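Hiyori Okabe has maintained the moisture records at the Perkach grain store since the switch from manual probes to fixed cable sensors. The site has 149 sensor points in 4 bins, and she reads the log every morning before the fans are set.

"The number people ask for is the average," she says. "I look at the spread first. A bin can average fine and still have a wet column under the fill spout, where the fines collect."

Her procedure is to core the bin after filling, drawing grain from the center until the peak inverts. At Perkach the last coring removed 77 bushels from the smallest bin. The grain was screened and returned to the top, then leveled. 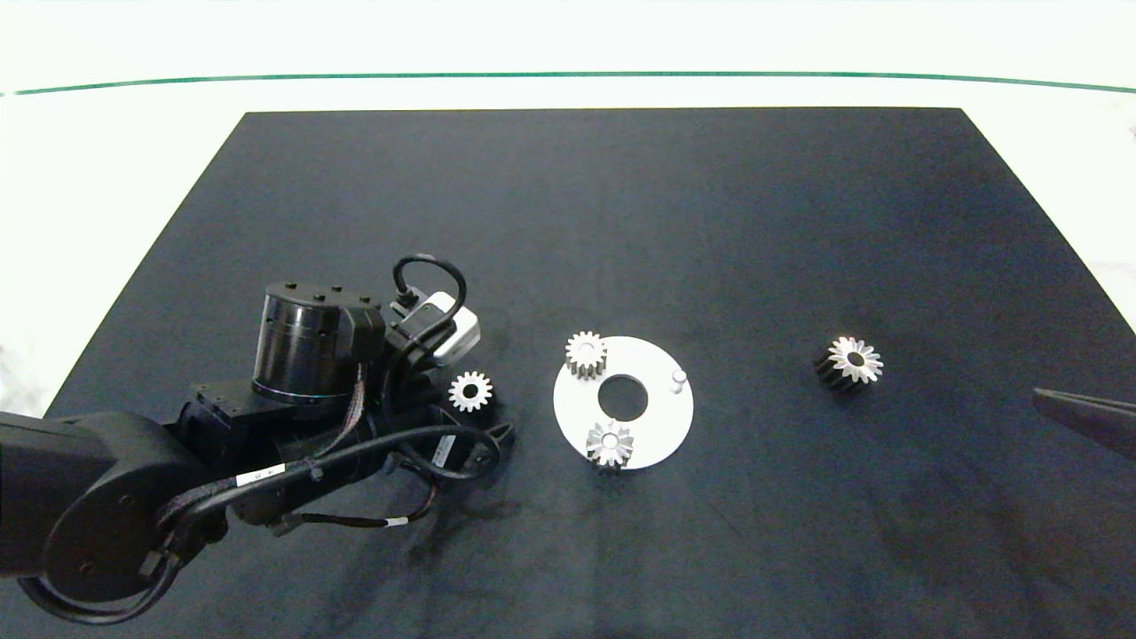
Aeration starts when the outside air is at least ten degrees cooler than the grain. Okabe runs the fans at night through August and logs fan hours by bin. The season total last year was 872 hours, most of it on the two bins that take corn from Bultham.

"Bultham corn comes in with more broken kernels," she says. "Air goes around a dense spot. You run longer to move the same front through."

She does not use the automatic controller supplied with the fans. Its humidity sensor is mounted on the south wall, and she found it reading low in the afternoon. A second sensor, on the shaded side, is now the reference. The Tosberg site made the same change in the spring.

Asked about unloading, she is brief. "Center gate first. Always. Side draw loads the wall unevenly."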